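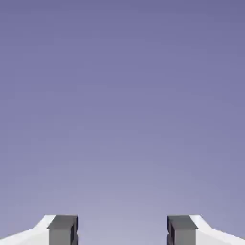

2 min read

Minutes — gripper fault review, Rurkunthorpe office
June 21, 2023

Present: Efe Okoro (chair), Agata Fiore (simulation), two from Howells by phone.
Apologies: Kerex.

1. Last minutes
Agreed with one change. The spare pads were ordered by Howells, not by us.

2. Gripper fault in the Flalamard simulation
Agata reported that the batch stopped at run 81 of 2000. The fingers were told to close and stayed open. The controller still logged "grasp complete" and moved on to the lift. The wrist view has both fingers apart with nothing between the pads, and only the plain background beyond them.

Efe asked whether the real cell could do the same. Agata said yes, as both use the same grasp check. It reads the close command and never looks at finger position. Howells said they had assumed position was checked and would not have signed off otherwise.

Agata has not found why the close command was dropped. She suspects a timeout in the Kerex driver but has only one log to go on. Ticket 2439 stays open.

3. Safety
Efe is concerned about a part being half held and let go over the walkway. Agreed that the real cell stays at reduced speed, with the walkway gate locked, until the check is changed. Howells objected to the lost output — noted.

4. Actions
Agata: add finger position to the grasp check, then rerun the batch from the start.
Efe: send the log to Kerex and ask about the timeout.
Howells: confirm in writing that the gate is locked.

5. Any other business
Pad wear inspection held over. Next meeting once the rerun is finished.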